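Casivska Denies Wedding Talk Between Its Two Cooking Show Hosts

May 27, 2024 – Casivska, the studio behind the kitchen series "Vokach," says there is no truth to reports that hosts Filipa Louro and Neves got married in secret in March. The claim began with one unsigned fan post, which drew 3153 comments and, as far as the studio can tell, no proof.

"We shared a cab and a plate of fries," said Louro. "If that's a wedding, I've had up to 206 of them."

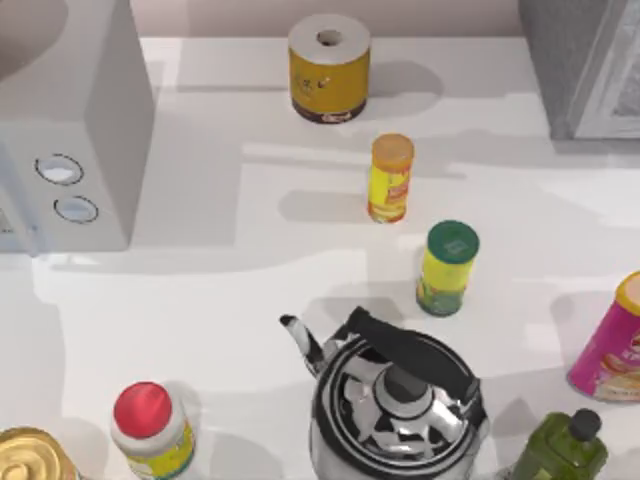

Kettle, bottles and containers on a white kitchen counter, computer rendering.

The post leaned on a ring Louro wore to a Sullberg party. She says she bought it herself, years before she met Neves. A second post named a chapel that the studio was unable to find on any map.

Neves, who goes by one name, is seeing someone else and would like to keep that private – a wish Casivska doubts the gossip pages will respect.

New episodes of "Vokach" are now being taped. Neither host will take further questions on the subject.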